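Budville Home Forum > Kitchens & Interiors > Gray walls, which one goes darker?

soomro_kitchens
Posted July 9, 2025

Doing the kitchen in our place finally. 966 sq ft total so the kitchen is not big. Want two grays, one dark charcoal and one medium. Husband says all one color or its going to look like a cave. Counter is speckled gray and brown granite, staying no matter what, we paid for it in April. Which wall gets the dark??

pat_in_etinport
Reply #2

Window wall. Always. Did ours 16 years ago and never repainted. Brown wood trim against charcoal looks great, don't let anyone talk you into painting the trim white.

drywall_dee
Reply #3

Disagree. Dark paint around a window = glare all day, your eyes hate it. Put the dark one opposite so it gets the light. And whatever you do get a sample first, not the little card, a real sample. Paint a board and move it around.

Keyvan Mazandarani
Reply #4

With pat on this one. Dark on the window side, medium next to it, mottled stone counter along the dark wall. Render of pretty much that combo, bluish ceiling too:

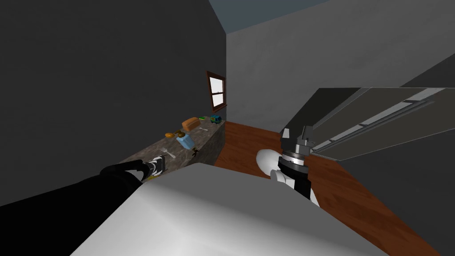

Reply #5
soomro_kitchens

Oh I like that. Didnt think about the ceiling at all. Is the blue too much tho? Ours is plain white and kinda low

drywall_dee
Reply #6

Renders lie about paint. Every one of them. Low ceiling I'd leave white, blue up there in a small kitchen is going to feel like a lid. Still say the glare will bug you but its your house

pat_in_etinport
Reply #7

It's a kitchen window not a lighthouse. We cook in there every night – no glare. Get washable matte, NOT flat. Flat behind a counter is a grease magnet, ask me how I know

Keyvan Mazandarani
Reply #8

Agree on matte. Dee has a point on the ceiling if its low. Two coats on the charcoal, maybe three, and tint the primer gray or you'll be at it all weekend.

soomro_kitchens
Reply #9

Ok going dark on the window side, ceiling stays white. Quote for somebody else to do it was 1,933 so guess who is painting. Does tinted primer cost extra or do they just do it at teh counter?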